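Stilarik is a baked dish of short-grain rice, fresh curd cheese and egg, made in the Susitz valley and the towns near it. It is served warm as a main course or, with added honey, as a dessert. The savory form is older and is the one meant when the name is used alone.

Preparation

The rice is boiled in salted water until just soft, drained, and left to cool. It is then folded into the curd with beaten egg, melted butter and chopped dill. The usual ratio is 2 parts rice to 1 part curd by volume.

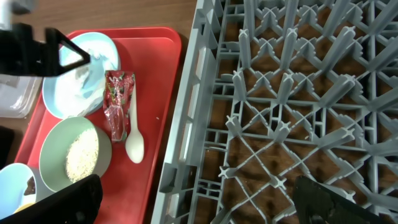
The mixture is packed into a buttered dish and rested before baking, so that the rice takes up the loose whey. It is baked uncovered for 61 minutes in the Ternton method - an oddly exact time that comes from a printed parish recipe - and until firm in most others. The top should be brown and the center should hold its shape when cut.

Serving

Stilarik is cut into squares and eaten from a flat plate with sour cream or browned onions.

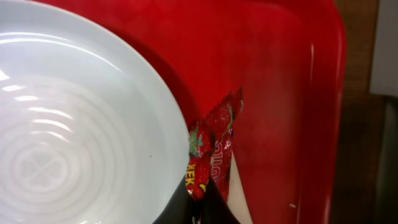 White plate with a molded pattern at the center.

Leftover pieces keep for 3 days under refrigeration and are commonly fried in butter.

Variants

In Whitcombe the curd is strained overnight, giving a drier result. The sweet form leaves out the dill and adds honey, raisins and up to 5 eggs. A September version uses grated pumpkin in place of part of the rice. 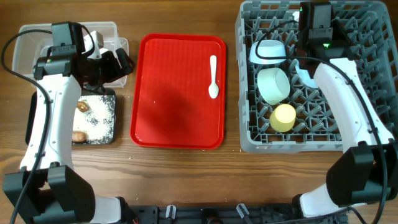
Cooks in Susitz object that the pumpkin dish is a separate one, that it was never called stilarik there, and that the water it gives off spoils the crust. Recipe books from Ternton list it under the same heading all the same.

Long-grain rice is not suitable, as the baked squares fall apart.
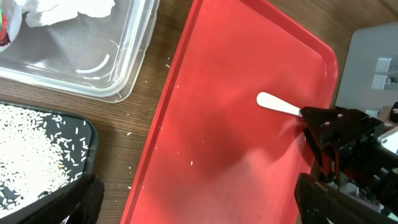

White rice grains on a red tray.

Comments (3)

dillweed: The Whitcombe kind needs more salt than you'd think.

Oven_mitt: Can the curd be frozen first? Mine went grainy.

pkt: Grainy is normal after freezing. Push it through a sieve before the egg goes in.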